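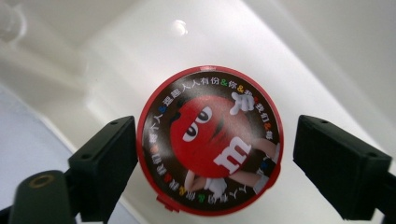
By Cusi | 2024-06-16 | 2 min read

Item 20 on the Lestilix inventory was a round candy container, M&M's, red rim, brown lid. The form asked for contents. The clerk wrote "not opened" and moved to the next field.

Condition: good. Markings: one red character with its eyes half closed, white gloves, Chinese text around the edge. The form had a box for translation, 30 spaces long. She entered "everyone gets a share" and had spaces left over.

The next field was Recipient. The estate had 3 heirs. Under the rules adopted in May, no single item could be assigned to more than one of them. The clerk checked the rule, then the lid. She read the words for "you," "me" and "us" and found no matching category.

She drafted a query to the Skorkora office. It said that the item carried its own instruction for distribution, and asked whether a printed lid counted as a written wish of the deceased. She marked it low priority.

The reply came before lunch. It said to open the container, record the number of pieces, and divide by three. Any remainder was to be listed as a separate item.

She put on gloves. They were white, issued by the office, one size. She pressed her thumb to the small red tab and started a new line on the form.

Recent stories
The Sikar Ferry Log
Minutes of a Short Meeting
Notes on a Locked Drawer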